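## 2. Planning the Station Before You Order

Read this section before you send a purchase request for the Loven two-arm tabletop station. Section 3 covers unpacking. 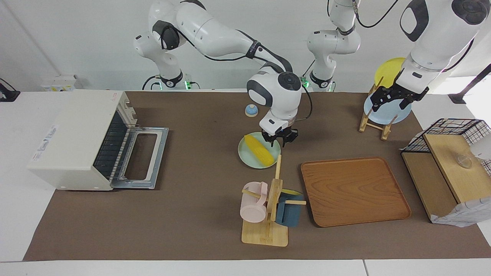

### 2.1 Table and reach

1. Choose a table deep enough for both arm bases along the back edge, with the work objects in front of them.
2. Mark the footprint of the largest item first. A toaster oven with a fold-down door must be measured with the door open.
3. Leave 200 mm clear behind each base for cables.
4. Budget for a table cover. Plain, dark cloth is preferred.

**Note:** Racks, mug trees and trays are not part of the Loven kit. Order them on a separate line.

### 2.2 Grippers and spares

1. Order one two-finger gripper per arm.
2. Add one spare set of fingers for each gripper. Indavent ships spares in 18 working days – longer in October.
3. Set aside money for replacement dishes and play food. Heavy use wears these out before the arms need service.

**Caution:** Do not plan on lifting glass bowls or full mugs during the first 9 days of operation.

### 2.3 Power and service

1. Give each arm its own outlet. Do not share it with an oven.
2. Enter the Ansari service plan as a yearly cost. It covers 1000 hours of arm time.
3. If the Brukivlow controller is bought later, reserve shelf space for it now.

Revised June 2026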